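Ticket 8-33: Hot drinks station, sticky drawers and the great mug shortage
Status: open, waiting on parts
Area: Drinks corner, ground floor
Priority: normal (high if you ask anyone before their first coffee)

Reported fault
Top drawer of the Sarell drinks cabinet won't close fully. It stops two centimetres short and springs back out if you push it. Second complaint on the same ticket: the mugs keep ending up everywhere except on the Guérin rack, so people think we've run out. Third complaint, added on Sunday by someone in a hurry: "the light is rubbish in there."

First look
I love a drawer problem, so I took this one straight away. Pulled the drawer right out (lift the front, tilt, pull) and got a torch on the runners. The left one was fine. The right one had a ball of old label paper squashed into the back stop, gone hard like papier mâché. Picked it out with a teaspoon handle, wiped the channel with warm water and a drop of washing-up liquid, dried it, put the drawer back. It now closes to within a few millimetres, which is a huge step forward! The last bit is the rubber stop itself, which has split down the middle.

The light fitting is the Ivik strip under the top shelf. Switch feels fine. I tried turning it off at the wall for a minute and back on, and got nothing. Swapped the tube for the spare in the cupboard and still nothing, so I suspect the starter.
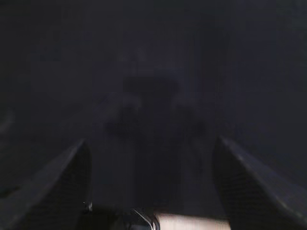

Can I use the drinks cabinet while the strip light is out?
The cabinet is fine to use as normal, just leave the strip switched off at the wall until the new starter is fitted. The ceiling light is on its own switch by the door.

Update, 8 am
New starter fitted, and the strip came on first time. Lovely bright light, no flicker. Left it on for the morning to be sure and it was still going at lunch. Third complaint closed.

With proper light in there I could finally see how grubby the shelves were, so I emptied the lot and washed them. Cold drinks came out as well. While they were out I checked the dates on all of them and put two to one side for the bin. Anything with a date coming up in April goes at the front from now on, please, and newer stock behind it.

Also found where the label paper in the runner was coming from. Bottles and cans were being put in the top drawer on their sides, and every time the drawer was shoved shut the labels got rubbed against the back. Damp makes it worse.

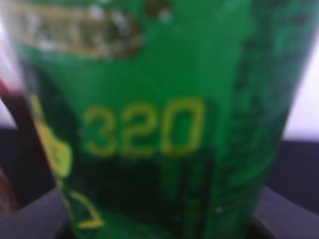
So the top drawer is now for dry things only: teabags, sugar, stirrers, the box of filters. Drinks stand upright on the middle shelf. I measured the shelf and there's plenty of height if you take out the wire divider, so I've taken it out and hung it on the hook behind the door in case anyone wants it back.

Tried the drawer with the new arrangement. It glides beautifully, apart from the split stop, which gives a dull clunk at the end. I packed it with a folded bit of cardboard for the time being. Please don't pull the cardboard out, it isn't rubbish.

Reply from stores
Stop for the Sarell cabinet is a standard part, item 99 in the Valoren catalogue. They come in packs of 2. Ordered.

Update, afternoon
On to the mugs.

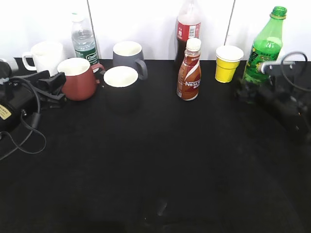
The rack was my main suspect for the missing mugs, and it was guilty. The pegs on the Guérin rack are set so close that two mugs with chunky handles can't hang side by side, so people give up and leave them wherever there's a flat surface. I've moved every other peg down a row, which took one screwdriver and no swearing. Dark mugs are their own problem: put the black one down on the black table and all you really notice is the white inside, so it gets missed when someone does the washing-up round. It now has the peg nearest the sink, and the grey one hangs next to it. I'm very pleased with how the rack works now — do go and hang something on it.

Still to do
Fit the new drawer stop when the pack arrives, and take the cardboard out.
Wipe the runners again after a week of use and check for paper.
Put a small label on the drawer saying dry things only.

Leaving this open until the stop is in. If the drawer starts springing back before then, check the cardboard hasn't slipped, and add a note on this ticket so it all stays in one place.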